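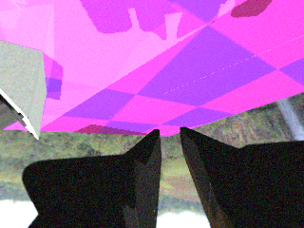 Huguette Dhillon said the offset was wrong in the file and had been wrong since Poirier sent it over, and that no amount of running the cell in simulation would fix a number somebody had typed by hand.

"Which number?" Maëlle asked.

"Tool length. They have it at 216. Go measure the fingers."

Maëlle left the simulation up on the monitor, the two dark fingers under the pink and purple checks, and went out to the floor with the calipers. The cell at the Plundgate plant was the last one in the row, past the compressor. She hung her lock on the disconnect, tried the start button, and opened the gate.

The arm was parked low. She wiped the grease off the flange with a rag and measured from the face of it to the tip of the left finger. Then she did the right one. She wrote both on the back of her glove in marker. They did not match each other, and neither one was 216.

Lorenz Aigner came by with his coffee and stood on the other side of the fence.

"You changing those?"

"One of them's worn."

"They're supposed to go 3000 hours."

"What's it at?"

He didn't know. The log was in a binder on a hook by the gate, and the last entry was from April, in Darlene Vachon's handwriting. New fingers, both sides, torqued, checked. After that there were blank lines down to the bottom of the page. Darlene had retired that summer. Her mug was still on the shelf over the parts washer.

"I thought second shift was writing it down," Lorenz said.

"Second shift thought you were."

He drank some of the coffee and went to look for a spare set. It took him a while. The drawer marked Cullari had belts in it, and the drawer marked belts had the fingers, wrapped in brown paper. Maëlle backed out the old screws and laid them in a lid so they wouldn't roll. The left finger came off easily. The right one had to be tapped loose with the handle of a screwdriver.

She cleaned the seats, put the new pair on, ran the screws in by hand and then went around with the torque wrench. She measured again. This time the two sides agreed, and she wrote the length in the binder with the date and her initials. Under it she wrote the old numbers too, off her glove.

Back in the office Huguette had the file open at the line. Maëlle read her the new length and she typed it in, and read it back, and saved it under a new name.

"Now run it," Huguette said.

"In here or out there?"

"In here first. Then out there, slow."

Maëlle sat down and pulled the chair in. Lorenz had followed her as far as the door and was asking if anybody wanted the old fingers or if he could throw them out.

"Put them in the drawer," Maëlle said. "Put a tag on them."

"Which drawer?"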